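Open day at Nustosov retreat house, quick notes before I forget

8 February 2023

Got there late, parked badly, missed the opening prayer. Coffee still hot though. The house was a school until 1947, then sat shut, then the brothers took it on. Long corridor, bad heating, lovely chapel at the end of it. I kept my coat on all morning.

Blažena Slanina took our group round. She's been leading the silent weekends at Nustosov for years and lives with depression herself, told us so at the foot of the stairs, no fuss. Two hospital stays. She said she spent the first one angry at every psalm she'd ever memorized and the second one too tired to be angry. Wrote that down on my hand, no paper.

Rooms are plain. Bed, chair, lamp, Bible. Phones go in a drawer if you want, and nobody checks. Meds are your own business but they ask you to tell one person on the staff that you take them. Good. I've been at places where you were expected to leave the pills at home and trust God, and I came back from one of those in pieces.

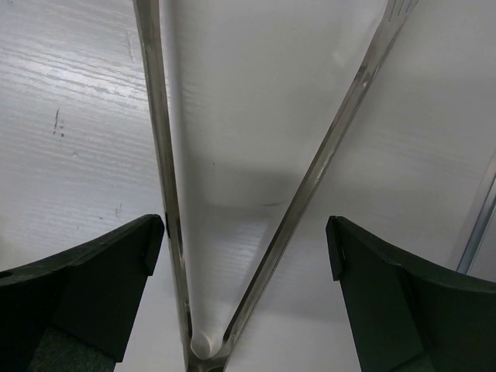

Reading time: 2 min

Lunch was soup, in the Onska room, which is the old gym. Sat next to a man who hadn't prayed in a year and came for the bread, he said. We talked about Elijah under the tree. Angel doesn't give him a talk, just gives him food and lets him sleep. Then food again. I have preached on that passage and I dont think I heard it untill today.

Afternoon session in the Liton chapel, on the dark psalms. Eighty-eight, mostly. Blažena read it out slowly and then sat down. Ten minutes of quiet, long for me, my head was racing. A woman behind me cried some and was left alone to do it, with a hand on her shoulder at the end.

Cost: 235 for a weekend, less if you can't, just ask at the desk. Next silent weekend with space is in September. I put my name down and then nearly went back to cross it off. Still on the list as of tonight.

Bring slippers, the floors are freezing.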